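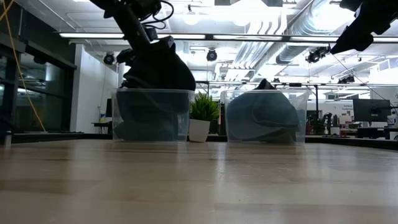
# About Mekcombe

Mekcombe helps small and mid-sized companies plan and budget for robot equipment. Most of our clients run laundries, garment returns centers or uniform rental shops, where the work is soft, folded and hard to automate. We don't sell robots and we don't take a commission from anyone who does.

Catalina Carrasco started the company in Pluldale after years of buying machinery for a textile rental business. Nhi Ông joined the following December and runs the technical side. We are now a staff of 4 and have worked on 286 equipment plans.

## What we do

A typical project starts with your own goods. You send us up to 200 items, and we handle them on a two-arm bench with the kinds of grippers you are thinking of buying. Jackets, caps, bags and loose cloth all behave differently, and a quote based on cardboard boxes won't tell you much about them.

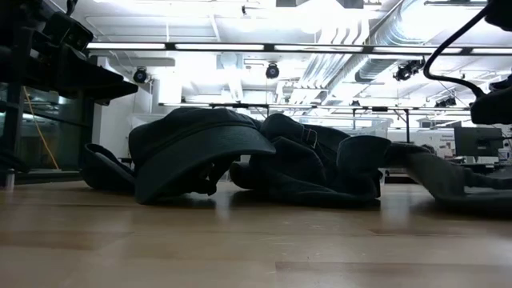
After the bench work we write the budget. It covers the arms and grippers, and also the parts that are often left out of a first quote – mounting, cabling, bins, spare fingers, floor space, training hours and a service contract. We give a low and a high figure for each line and say which ones we are least sure of.

Some plans end with a recommendation to wait a year. Fitance, a uniform supplier, did that and bought one cell where it had planned on three.

## Working with us

We take new projects at the start of each quarter. Bench time is booked separately from budget work, and you are welcome to attend. If you already have supplier quotes, send them with your first message, along with your floor plan and the number of shifts you run.

Page last updated June 2025.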